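Comfort Shoes > Clogs and Slides > Juhl Grostholm clogs, anyone sized down?

mossy_porch
Hi all! My old garden clogs finally split across the toe, and I've been eyeing the Grostholm clog from Juhl (the closed-back one, in the dusty green). I'm a true 8 in most things, sometimes an 8.5 if my feet are puffy by evening. The Triveck store page has 378 reviews and half of them say size down and the other half say don't you dare. Would love to hear from people who wear them all day, because I'm on a hard kitchen floor from 6 a.m. until lunch.

tuckerfeet
Welcome! I'm on my second pair and I love them so much I bought my sister some. I'm an 8 too and I went down to the 7, and after a week or so of wearing them around the house they molded to my foot just beautifully. If you stay in your usual size your heel is going to slide around, and on a kitchen floor that's the last thing you want.

bluegingham
Going to gently disagree with tuckerfeet here (hi, Tucker!). I sized down on everybody's advice and my big toe was rubbing the front by noon. The footbed does give a little, but the length stays put, at least on mine. I swapped for the 8 and put a thin cork insole in, and I've been happy as can be ever since. Wide feet, for what it's worth, and a bunion on the left.

tuckerfeet
Fair enough, mine are on the narrow side, so that may be the whole difference between us!

Utitton_fan
I'd skip the Grostholm and look at the Utitton slip-on. Softer underfoot, and the strap moves. I know, I know, I say this in every thread.

bluegingham
You do, and we love you anyway, but the Utitton has no back to it and she's carrying pans.
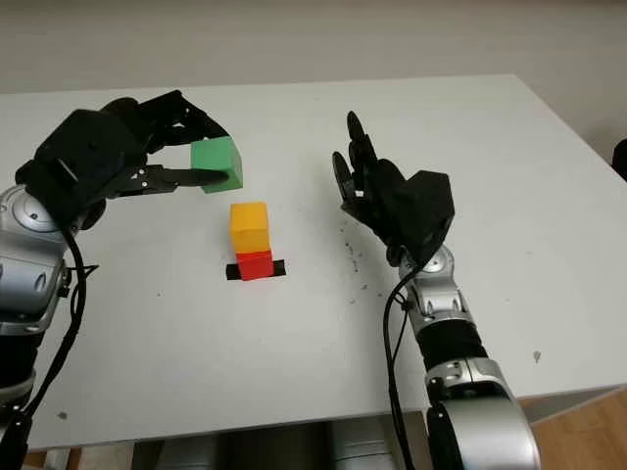 Three blocks, two hands

mossy_porch
Thank you both, this is so helpful. My feet are medium going on wide, so I'm leaning toward the 8 with an insole. Does anybody know if Triveck still takes returns after you've worn them indoors? I'd want to try them on carpet for an evening at least.

tuckerfeet
They took mine back in July with no fuss, but I'd kept the box and the tags. Go on carpet, keep your socks on, and try them at the end of the day.

bluegingham
Seconding the socks. And get the green, the tan shows everything.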